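The Man Who Won't Buy a Warmer Coat

Volkan Akgül repaired outerwear for a living before he started writing about it, and he has the habit of turning a jacket inside out before he says hello to the person wearing it. He did it to mine. He looked at the lining, pulled at a seam near the armpit, and handed it back.

"What did you pay?" he asked. I told him. He didn't say anything for a bit.

I had come to talk about Ovent, the small label whose winter jacket has been turning up on every train platform I use, and about warmth ratings in general. Ovent's jacket costs 1,180 and comes with a hang tag promising comfort "in real winter." Akgül has a newsletter, a rented workroom above a tile shop, and a low opinion of hang tags. I should say that I have a low opinion of newsletters, so I thought we would get along, or at least cancel out.

"A temperature on a coat is a wish," he said. "Who is wearing it? Did he eat? Is he standing or walking? They test on a dummy, and then a lady waits for a bus for half an hour and she's freezing, and she thinks something is wrong with her."

I said that a number was still better than no number. People have to compare coats somehow.

"Compare what? Ovent has one way to get the number. Kallio has another way. You put them side by side in the shop and it looks like the same number."

He is right that the two brands explain their ratings differently on their own websites, where they explain them at all. Kallio gives a range and a short paragraph about layering. Ovent gives one figure in large type. I wrote to both and asked how the testing was done. Kallio sent a polite page and a half that answered most of it. Ovent sent a discount code.

Akgül's own claim, the one that brings in readers, is that most people living in towns are overdressed and underrepaired. He thinks a mid-weight quilted jacket over a wool sweater will get nearly anyone through January, and that the money saved should go to having it looked after. I asked what he was basing this on.

"Customers. Twenty years of customers."

I pointed out that people who bring a jacket in for repair are people who already like the jacket. He shrugged. It was a fair hit and he seemed to know it, but he didn't take anything back.

What he does know is stitching, and here I mostly stopped arguing. Quilting, he says, is there to stop the filling from sliding to the hem, and every line of it costs you a little warmth, because the filling gets squeezed flat where the thread goes through. Shoppers see closely spaced lines and think quality. Sometimes it is. Sometimes the filling is so poor that it would end up in a lump without them.

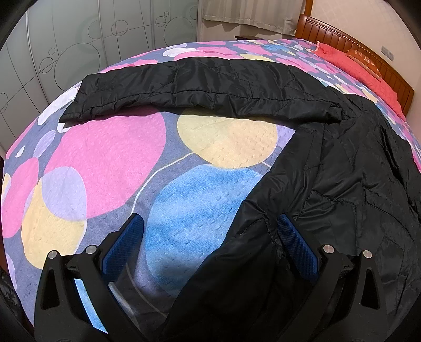 A black quilted jacket spread out on a bed. Akgül tells readers to lay a coat flat and follow the seams before spending any money on it.

"Put it down on something flat," he said. "Take your time. Press along the sleeve with your fingers. You feel a thin place, you feel where it goes hard. The elbow goes first. Then under the arm, from the washing and the moving. The back can be perfect and the arms are finished."

And puckering? I had always taken it as a sign of a cheap coat.

"No, no. A little puckering, fine, this is thread and cloth. If you see the thread standing up away from the cloth, then I worry. If you see filling, come to me."

He charges 90 for a full going-over, which covers loose seams, a new zipper pull if it needs one, and a wash done properly. Replacing the filling in a pair of sleeves is 157. These are not small sums for people who bought their coat secondhand, and I said so. He agreed, which annoyed me, as I had a longer version of the argument ready.

"For a coat that cost 60, I tell them don't do it. Learn to sew one straight line and do it yourself. I'll show you in the shop. I have lost money like this many times."

Has he, though? The newsletter sells a repair kit, made by a firm called Grumis, and Akgül takes a share of each one. It's disclosed at the bottom of the page, in type I had to enlarge on my phone. The kit has needles, thread, some patches and a booklet. I bought one before we met. The needles are good. The booklet is eight pages long and two of them are about Grumis.

"So you read it," he said, when I brought this up. "Good. The booklet is bad. I told them the booklet is bad."

Does he still recommend it?

"The needles are good."

We went back and forth on washing for longer than I'll repeat. He is against dry cleaning for anything with synthetic filling and against fabric softener for anything at all. He says to close every zipper, turn the jacket inside out, use half the soap you think you need, and rinse twice. I asked for evidence on the second rinse and he told me to smell my own collar. I have since tried it both ways on the same jacket and could not tell the difference. He would say I used too much soap to begin with.

On Cesau, the rental service that will lend you a winter coat by the month, we found ourselves on the same side for once. Neither of us can see who it is for, apart from people flying somewhere cold for a week. Akgül did two months of repairs for them and stopped. "Every coat comes back with something in the pocket," he said. "Keys, even. Nobody checks. It comes to me with keys."

Before I left he picked up my jacket again and went back to the seam under the arm. It was coming apart, he said, a finger's width, and would be a hand's width by spring. He offered to close it while I waited. I asked how much.

"You're a guest," he said, and then, threading the needle, "The next one is 90."

It took him less than ten minutes. The other armpit, he told me on the stairs, is going too.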